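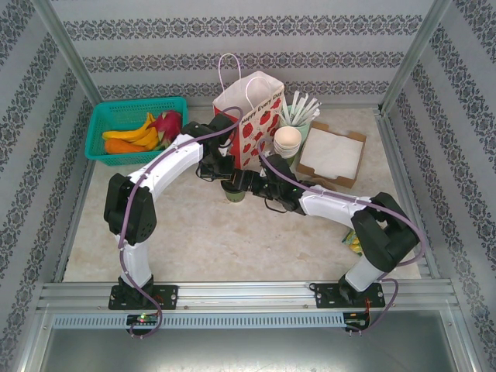 Tea, according to Stavros Leka, should never be drunk from anything bigger than your fist, and he told me so before I'd even got my coat off. I had asked for a mug. I had, if I'm being precise, asked for a big mug, and from the look on his face I might as well have asked for a bucket.

So began my December of small cups. I'd been a pint-of-tea person since I was a student in Presow, where the flat was so cold that you held your drink more than you drank it, and I'd carried the habit through two house moves and a marriage. My favourite mug had come from a garden centre and held enough to water a fern (it did once, when I was too lazy to find the can). The idea of a few mouthfuls and then getting up again to pour some more seemed like a lot of faff.

But Stavros runs tastings in the back of a shop in Wivenwood, and he's persuasive. He had us try the same black tea out of three different cups, with a plate of Zupan biscuits going round, and I was all ready to be smug and say I couldn't tell the difference. Well, I could! The last inch in my big cup had gone lukewarm and a bit like pencils. The little one was finished while it was still properly hot, and then there was more in the pot, which felt like a present.

I went home and made rules for myself. Small cup, proper pot, no tea at the desk. The desk rule lasted a morning. The pot was harder than I'd expected too, as ours had a spout that dribbled down its own chin and all over the tablecloth, and I ended up taking the bus to Privik for a secondhand one with a chipped lid. It pours beautifully and it holds 300 millilitres, so you can have a decent sit-down with it and not be up half the night.

My husband thinks the whole thing is daft. He's 51 and has drunk instant coffee out of the same football mug for as long as I've known him, and he'd like it written down somewhere that he has never once felt he was missing out. He does pinch my tea, though. He says it's only to be sociable.

I'm writing this on 12/31/21 with the pot beside me (yes, on the desk) and people due at eight. The big mug has gone to the back of the cupboard with the gravy boat. I'll probably have it out again the next time I've got a cold.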